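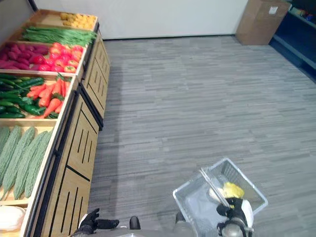

Crates of artificial vegetables on a produce display.

Reference > Law and Public Safety > Policing > Dispatch

Call grading is the procedure by which a police control room assigns a priority to each incoming report. The grade sets the target time for an officer to arrive and decides whether a patrol may use lights and sirens.

Most schemes have an emergency grade, a priority grade and one or more routine grades. Reports of an assault in progress fall in the first. Theft from a store is usually routine once the suspect has left – unless staff were threatened or hurt. 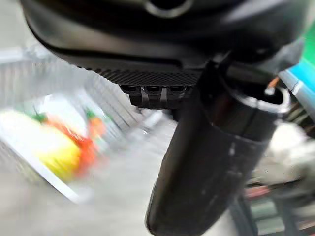

Use in Heltcombe

The Heltcombe force adopted graded response after a review by Tobias Ambrose, then head of its control room. Under the Ambrose scale, grade 1 calls carry a target of 20 minutes in rural districts. Grade 2 calls are answered within the same shift. The control room uses dispatch software supplied by Nguyen-Tran, which suggests a grade from the call taker's entries. A supervisor can change it at any time before the case is closed.

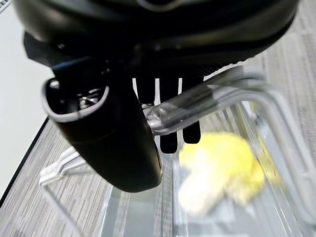

Photo: Umura archive

In its first September under the scale, the force logged 1000 graded calls, of which 335 were regraded after a second contact with the caller. Most were moved down. The neighboring district of Wilau uses the same scale but sends all reports of forced entry to grade 1.

Criticism

Grading relies on what the caller says in the first moments of a call. Callers who are calm, or who cannot speak freely, may be graded too low. Later versions of the scale added a silent-call rule, under which an open line is held and treated as grade 1 until contact is made.

Filed under: Police procedure, Emergency calls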